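Setting a manual in two columns

Jamshid Hashemi has been indexing and typesetting reference books for small presses since he left Hrnčiar, where he worked on the pharmacy list. His own book, a guide to preparing long technical manuscripts for print, comes out from Ultosley in January. We spoke by telephone at four in the afternoon, and he had the page proofs open on his desk.

The manuscript ran to 2,058 numbered paragraphs when he delivered it. Ultosley asked for cuts. "I took out the chapter on camera-ready copy and most of what I had on footnotes," he said. "The numbering stayed as it was until the second proof. If you renumber early, every cross-reference has to be checked again, and you pay for that in hours."

Paragraph numbers matter to him for the index. He keys each entry to a paragraph and converts to page numbers once the pages are fixed. On his last job for Clindico, a dosage handbook, the publisher changed the trim size after first proof and 54 pages moved. The index was regenerated the same evening. An index keyed by hand would have gone back to the indexer for a fortnight.

Writers tend to ask him about software. He declines to recommend any in the book, and did so again on the telephone. "Use styles. Name them plainly. Heading one, heading two, body, list, caption. I have had files with 200 styles in them, most made by accident when someone pasted from an email." His usual first step is to strip a file back and apply the styles afresh, chapter by chapter, with the author's printout beside him.

The title page credits Shahla Heydari as technical editor. She read the text twice, once for sense and once for the tables alone. Hashemi reckons tables are where most of the errors in a manual survive, as proofreaders follow sentences and skip columns. "She reads them from the bottom row upwards. It is slow. I have started doing it."

The book is set in Flemolora at a small size, in two columns, with the examples running the full width of the page. He would have liked a larger size. The page count was agreed in the contract, and the examples could not be shortened any further.

He is now drafting a supplement on electronic editions, where page numbers may not exist at all and the paragraph key has to serve as the locator.
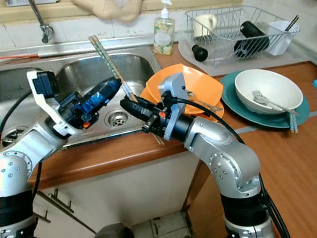
Heydari wrote after reading a draft of this piece that she reads the tables three times, the last with the column headings covered, and that paragraph locators only work if the numbers are printed in the margin of the paper edition too.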